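Pushing blocks about, and calling it work
6 Jun 2021

I've been meaning to write up our pushing sessions at Tramstead, and the kettle's on, so now's the time.

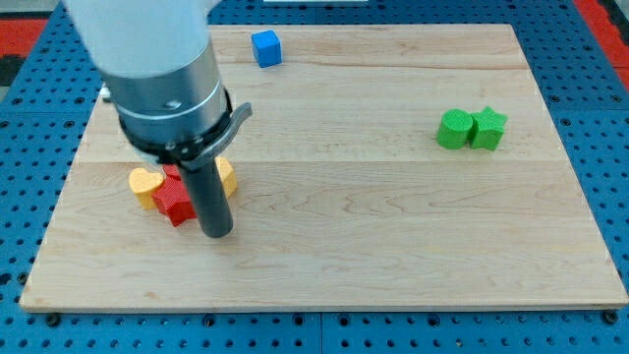 Sanne Van Leeuwen wrote to ask whether we couldn't just make all the examples in simulation and save our backs. We do use some! But blocks slide oddly on real maple – a heart turns when you nudge one lobe, a star catches on its neighbour – and I'd like the model to learn that from the wood itself.

So we're at 1109 runs, each with a plain sentence typed beside it ("push the red star towards the blue cube"), and hoping for 2706 by September. Spyros has the patience for the long ones. I get bored after 16 and go looking for biscuits.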